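Thongdee Adds Daily Reserve Reporting for Tastitz Token Holders

MINDALE, Thu 3 November. Thongdee, operator of the Riltura trading platform, will publish reserve balances for the Tastitz token once per day, replacing the monthly statement in use until now. The change applies to all customer accounts, including those opened before August.

Each report will list total tokens in circulation, assets held against them, and the share kept in offline storage. That share is set at a minimum of 85 percent. Balances are recorded at the close of the trading day and posted within 3 hours. Holders can check their own balance against the published total using a code shown on the account page.

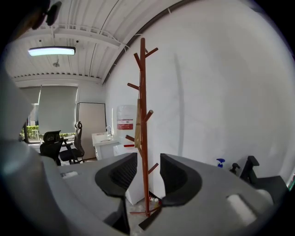 Daily figures will shorten the period in which a shortfall could go unreported, according to Prapai Kaewkla, who added that they do not replace an outside audit. Audits will continue every 6 months.

The reporting system was tested on more than 2,000 accounts. Withdrawal limits, trading fees and settlement times are unchanged. Customers do not need to take any action, but those using automated trading software should update their connection settings before the old statement address is retired.

Press contact: Charoen Suksawat, Thongdee, Mindale office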